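Ticket 895: Mivow hand-held gripper, drops heavy denim on the second lift
Product: Grotari laundry folding kit (trial)
Status: open, waiting on supplier
Opened: 1/12/25
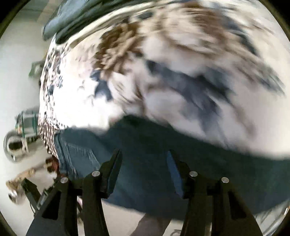
Photo: Ustholm test bench

Summary
The Mivow closes on jeans, lifts them, and lets go again before the fold line. T-shirts are fine. Pillowcases are fine. The Grotari brochure has a whole page on denim, with a border round it.

Setup
Trial kit, two hand-held grippers, standard pads, firmware 58. Work surface is a bed with a patterned cover, as the quick start guide says "any domestic surface". Folded clothes are stacked at the far end and the jeans go across the near side. The guide wants the tips wide open on approach, so wide open they are.

What we tried

1. Cleaned the pads with the cloth supplied. The cloth left fluff on the pads. Cleaned the pads with a different cloth. Jeans still dropped.

2. Checked the joint pins for play. Nothing loose on either side. The left arm clicks slightly when it closes, and the manual lists this under "normal sounds", along with nine others.

3. Raised grip force from the default to the top setting. The gripper now holds on to denim for longer and then drops it with more conviction. Put it back to default.

4. Swapped the two grippers over. The fault moved with the jeans.

5. Ran 14 lifts by the waistband and 14 by the hem. Waistband lifts mostly held. Hem lifts mostly didn't. Log file attached, though the kit saves it in a format that only the kit can open.

6. Slowed the approach. Better footage, same result. At normal speed the recording smears badly on any sideways move, and the Grotari viewer then marks the take as "good, minor blur". We'd like to know what major blur looks like.

Reply from supplier, first line support
Please confirm the unit is switched on.

Our reply
It is on.

Reply from supplier, second line support
Thank you for your patience. Error 138 in your log means the pads closed on more than one layer of thick cloth and the slip check gave up early. Please try the ribbed pads from Wiegand, sold separately. A fix for the slip check is planned for March.

Our notes
Ribbed pads ordered. We asked whether a denim kit that needs extra pads for denim might come with them in the box, and were told this had been passed to the product team. Second line did answer the question we asked, on the same day, and deserve credit for it.

Workaround until the pads turn up
Grip jeans at the waistband only, a hand's width in from the side seam. Leave pockets alone – the stitching catches and the slip check reads it as a firm hold. For hems, fold by hand and skip the step in the app. The app will ask if you are sure. Press yes twice.

Still open
– Refund or credit for the Wiegand pads
– Log file in something we can read
– Whether "minor blur" takes count towards the trial quota
– Corduroy, not yet attempted

Next update when the pads arrive.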